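Picking this up again after Tâm Trương asked where we'd got to with the Kanmont loan portal. I've been the one poking at it since September, so this is my running log, tidied a bit.

**Problem:** our equipment loan application for Soomro (the smaller of our two trading companies) gets as far as the cash flow page, I press Submit, and it drops me back to the start with "Applicant details incomplete". They aren't incomplete! I've filled them in so often I could recite the company number in my sleep.

**Tried so far**

- Different browser, then a different laptop. Same message.
- Cleared out the saved draft and started again. Lost the forecast, same message. Don't do this unless you've exported first – I hadn't.
- Took the commas out of the turnover boxes, so 1,000 became 1000. It did stop the red warning on page two, but Submit still failed.
- Cut the supporting statement down to under 500 words. No change.

Rang Kanmont just after 9 am and got Waqas Kiani, who was very patient with me. He could see 16 attempts on his side, all stopped at the same check, error code 138. He says that code is to do with the registered address and has nothing to do with the cash flow page at all, so that was an afternoon well spent on my forecast. 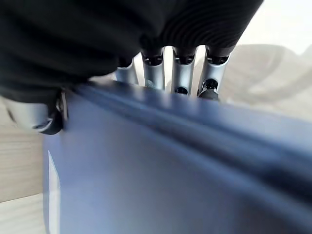 Does the trading address have to match the registered one? They can be different, but the registered address has to be typed exactly as it appears on the company register, and ours had the old Fevik Lane unit in it from before the move.

So I changed it, saved, logged out and back in (Waqas said the save doesn't stick otherwise) and pressed Submit. It got past the check and I nearly cheered. Then it asked for the second director's guarantee form, which is a fair request, and Tâm has that one.

**Still open**

- Tâm to upload the signed guarantee, PDF only.
- I need to redo the Rarken invoice finance figures, they went with the deleted draft.
- Waqas is asking if the old attempts can be wiped so they don't look like separate applications. Waiting to hear.

Leaving the ticket open till the guarantee's in.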